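The Table After the Guests

In my family the table was never left for the morning. When the last guest had his coat on, my mother was already carrying the glasses, and I was sent for the cloth. I live now in Osden, far from that kitchen, and I still cannot sleep if there is a bag of chips lying on the table.

Small gatherings leave small things behind. A soda can, a snack wrapper, a chip bag folded at the ends by somebody who wanted to be polite. None of it is really dirt. But these things stay for days if you let them, and the table slowly becomes a shelf.
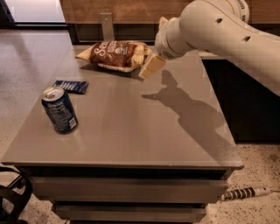 My own order is simple. First the cans, and I lift each one before I decide it is empty, a lesson I paid for with a carpet in March. Then the wrappers, which are light and like to travel to the floor. The chips I leave until the end, and if there is more than a handful I close the bag with a clip and put it in the cupboard.

Only then comes the sponge. I use a plain one, a little damp, and I go from the back edge toward myself in long lines. On a glossy table you must be more patient than on a rough one – every circle of the hand stays there as a mark. For two years I believed my table was damaged, and it was only soap. Now I rinse the sponge well and finish with a dry cloth.

At the Saturday market in Kekport they sell very nice cloths for this, but an old pillowcase cut in pieces does the same work. The whole job takes me roughly 3 minutes. My mother would say that is too slow, and she would go over the corners again after me.

Witkowska, 9/13/22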